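3.2 Materials and display conditions

The study was carried out in two places, the town library in Pusia and the community hall in Grerby. Both have a public room with a north window and a ceiling light that can be switched off. We wanted to know how well visitors read short words made of separate colored letters when these letters are fixed on dark cloth, as is often done for school fairs, open days and small exhibitions. Earlier work on sign reading deals mostly with printed boards, where the surface is flat and the spacing is controlled by a machine. Hand-made lettering is different in both points, and we found few studies that treat it.

The cloth came from one supplier, Flillska, and was bought in a single order so that the dye would be the same for all displays. We did not iron it. In a pilot round in November we had compared ironed and unironed cloth, and the ironed pieces took new folds as soon as they were hung, so the difference between the two groups was already small after one hour. Folds were therefore accepted as a normal part of the material and were recorded for each display on the Coutinho scale, which goes from 0 (smooth) to 5 (heavy folds over most of the surface). Two raters gave the scores separately. When they disagreed by more than one step, the display was rated again on the next morning.

Letters were of foam and of mixed colors. Light colors were preferred, because the pilot round showed that dark red and dark green letters were lost against the black ground for many older readers. We used both capital and lowercase letters. Words were set either in a straight line or along a curve, and the longer ones were divided into two rows. Figure 4 gives a case of foam lettering on a black drape, with the word in two rows and the upper one following a curve.
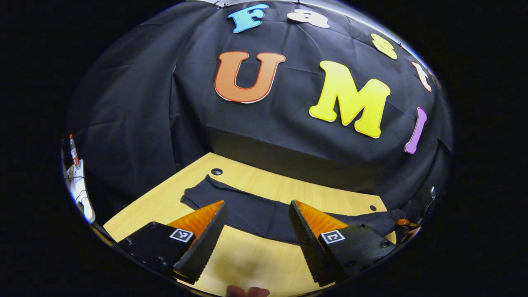 Figure 4. Foam letters in several colors on a wrinkled black drape, behind a light wooden table.

Each display stayed in place for 14 days. Readers were asked to stop at a line on the floor, look up when a soft tone was played, and say the word aloud. The time from the tone to the first sound of the answer was taken as the reading time. A wrong answer was noted but the reader was not corrected, as we did not want to influence the next trial. In total 200 readers took part, and every reader saw up to eight words. Readers who used glasses for distance were asked to wear them.

We must mention two limits of this procedure. First, the light in the two rooms was similar but not equal. In Grerby the window is wider, and on clear mornings the cloth looked more gray than black — this effect was visible also to the raters, who wrote it in their notes. We kept these mornings in the data and marked them with a separate code. Second, pale letters differ among themselves. White and pale yellow are easy to tell apart on a table, but from the line on the floor several readers called both of them white. For this reason color is treated in the analysis as two groups, pale and strong, and the single color names are not used.

3.3 Scoring of the layout

For the curved words we also measured the tilt of every letter from the vertical. The measure was made with a plastic protractor directly on the cloth, after the display was finished and before the first reader came in. Letters near the ends of a curve have the largest tilt, and we expected that they would be read more slowly. The baseline of the curve was not drawn on the cloth, so that the person who placed the letters had to judge it by eye. This adds some variation, but it is closer to how such displays are made in practice. Section 4 reports the results first for the straight words and then for the curved ones.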